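Split tunneling on a small office network: a talk with Guido Lombardi

Guido Lombardi maintains the Windows client for Skimow, a remote access package used mostly by small firms. Before that he ran the network at Mazza, a parts distributor with a main office in Irbridge and a warehouse in Privberg. We spoke by phone one afternoon in June about split tunneling, the setting that decides which traffic goes through a VPN and which goes straight out to the internet.

Lombardi's first point was about defaults. Skimow ships with full tunneling on, so every packet from the laptop passes through the office gateway. "It is the simple case," he said. "One route, one place to look when something breaks. The cost is bandwidth. A video call from a kitchen table goes to the office and back out again."

At Mazza that cost became a problem when the number of remote users reached 57. The gateway had a 1000 megabit port, but the line behind it was much slower, and calls began to drop in the mornings. Lombardi moved the staff to split tunneling over one weekend. Only the two internal address ranges were sent through the tunnel.

"The routing part took an hour," he said. "DNS took the rest of the weekend." 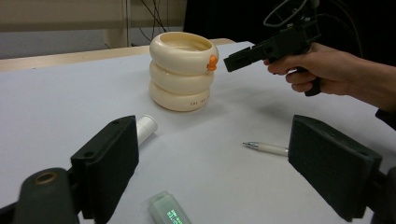

The trouble was name lookup. Windows was sending queries to both the home router and the office server and taking whichever answer came back first. Internal names failed at random. "People reported that the file share was down. The share was fine. The laptop had asked the wrong server and been told the name did not exist." He fixed it with a name resolution policy rule that tied the internal domain to the office server, then cleared the cache on each machine.

Booker Szabo, who tests the Skimow client, joined the call for the second half. He keeps a script that logs route and DNS changes each time the tunnel goes up or down. In the last test cycle it recorded 358 reconnects, and in 2 of them the client left a stale route behind. "Both were after sleep," Szabo said. "The adapter came back with a new address and the old route was still in the table."

The current build checks the table on wake and removes any route it does not recognize as its own for that session. Users on older builds can disconnect, run ipconfig /flushdns from an administrator prompt, and connect again – a stale route will still need to be deleted by hand with route delete.

I asked when split tunneling is a bad idea. Lombardi named shared computers first, then any office that filters web traffic at the gateway. "If your filter is at the office and the traffic no longer goes there, you have no filter. That has to be decided before you change the setting."

Szabo added IPv6. Many guides cover only IPv4 ranges, and a laptop on a home line with IPv6 may reach some services outside the tunnel even in full mode. He suggests running a leak test with the tunnel up and comparing the result with the address shown when it is down.

Lombardi still uses full tunneling on his own laptop when he travels. At home he uses split, with the internal ranges listed in a text file that he copies over after each reinstall.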